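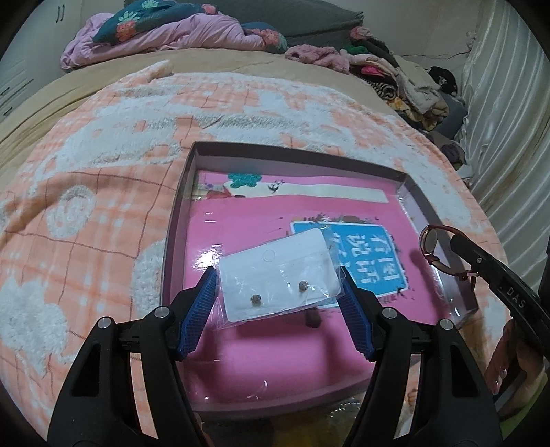 The warden at Clandden marsh has been counting grass snakes since last May and she's tired. "Nearly 500 records now. Half of them are slow worms." People send them in anyway, she dosen't mind.

Most sightings come from the Bruleck side, along the old railway bank. Warm stones, long grass. "Go at nine in the morning. By noon they've gone under."

And the adders? A pause. "Two. Both at Furnival, both males." She wants 144 more tin sheets put out before spring – money permitting.

Are the small dark ones a separate kind? "No. Just young. I get asked every Wednesday."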